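Blocking on latex enamel: how long before foam can sit on it?

Areeba Gondal
asked 21 March 2026

I painted four panels and a base board with a water-based enamel (Clorodari satin, two coats by foam roller). The panels are a light gray and the base is a darker slate. Items left on the base overnight stick slightly and pull when lifted. Hard plastic is not affected much. Foam is worse. The can says dry to touch in one hour and recoat in 6, and says nothing about when it will take a load.

Item in contact with the paint

A foam shape sorter, a thick slab in red with recessed cavities on the top face. Its underside is flat, so the contact area is large. I don't know the type of foam. 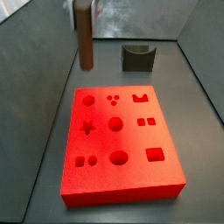 Surface and conditions

Base board was sanded with 220 grit and primed with one coat of Nel acrylic primer. The workroom is kept at 17 °C, with little air movement. The second coat went on nine days ago. The walls seem fine to the touch. The base still takes a fingernail mark with moderate pressure. I can recoat, but I would prefer to avoid sanding everything back.
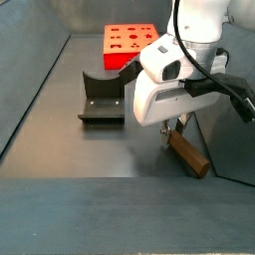 2 answers

Brarcombe

The term for this is blocking. Latex paint dries by losing water, after which the polymer particles continue to fuse. Drying takes hours and fusing takes weeks, longer at your temperature. Thirty days is the usual figure for full cure of a water-based enamel. Nine days in a cool room is early, and the fingernail mark confirms it.

Foam is a separate problem. Some flexible foams and vinyls contain plasticizer or residual oils that move into acrylic films and soften them. Where that happens, more curing time helps only partly. To find out which one you have:

1. Keep the board empty for two weeks at 22 °C or higher with a fan moving air across it.
2. Repeat the fingernail test in a corner.
3. Place the foam on one half and a glass jar of similar weight on the other. Leave both overnight.
4. If only the foam sticks, the paint has cured enough and the foam is the cause. Put a sheet of polyester film or baking parchment between them, or topcoat with a two-part waterborne polyurethane.

Don't add a third coat of the same enamel now. It will slow the coats underneath.

Comment from Areeba Gondal: Thanks. Fan is running. I had planned the third coat for tomorrow, so that is canceled.

Esley_4000

Had this on bookshelves. Rubbed them with talc and wiped it off, which helped for a while. Oil-based next time.

Comment from Brarcombe: Talc is fine as a stopgap, but remove all of it before any topcoat or the topcoat will not bond. Oil-based enamel blocks less but will yellow, and a light gray shows it.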